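Call for participants: comparing two gripper controllers in simulation

The Bamurel group is looking for 7 persons to help us compare two controllers for a small two-finger gripper. All the work is done in our simulator, Lagman, so you can join from home. You will drive the yellow arm with your own keyboard and try to pick lettered cubes from a table, first with one controller and then with the other.

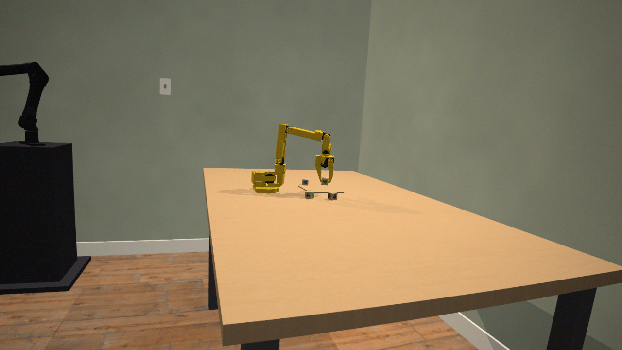
The yellow arm and the lettered cubes in Lagman

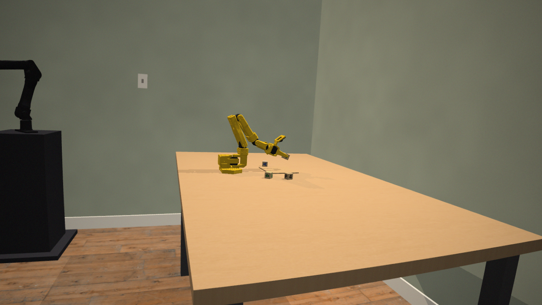
What we ask from you

One session of 95 minutes in March. You do not need experience with robots – a calm hand is enough. After the session you fill in a short form about which controller you preferred, and why.

How to apply

Please write to Volkan Tekin or Úna Hayes before Nov 29, 2018. Tell us which computer you use and if you are left-handed.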